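Ticket 673: Mulevari shelving kit, book-to-holder routine
Status: open, waiting on Jernumholm
Site: Mestotstead, room 14

Fault as first logged. Task is "file book, upright slot", firmware 346. The run stops with a slot depth error before release. Restart clears it for one or two cycles. Slot map was taught by hand on Thursday and saved under the default name. Both tables are entered in the cell layout, the holder on the lower one.
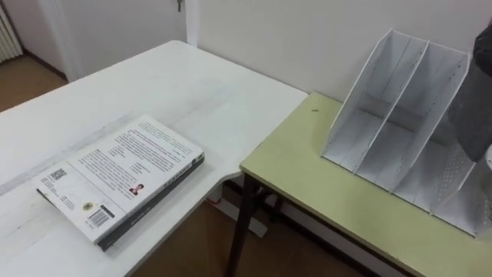

Theophilus Atinga: Check which height the slot map is using. The kit takes one work surface by default, and if the second table was added afterwards the map keeps the first value. We had the same error on the Gallardo unit. Re-teach from the lower top, then save under a new name or it will load the old one.

Re-taught as advised and saved as "holder_low". Depth error has not come back in 40 cycles. Remaining fault is the approach angle, which drifts when the slot order is changed from the left-hand default. Current order fills from the right, so the dark hardcover goes into the rightmost compartment at a tilt with the other two still empty. Tilt limit on entry is at the factory setting.
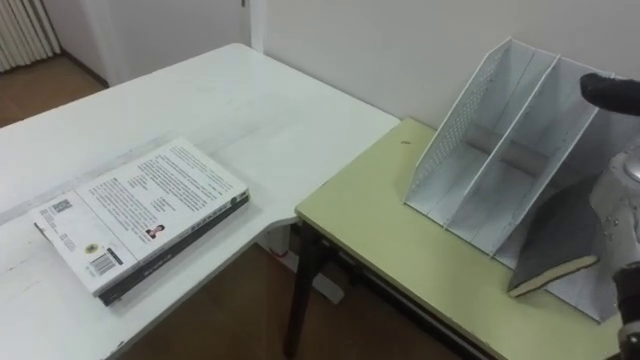 Slot order put back to default at 14:40 for comparison. Log sent to Jernumholm with both maps attached. Do not update firmware until they reply.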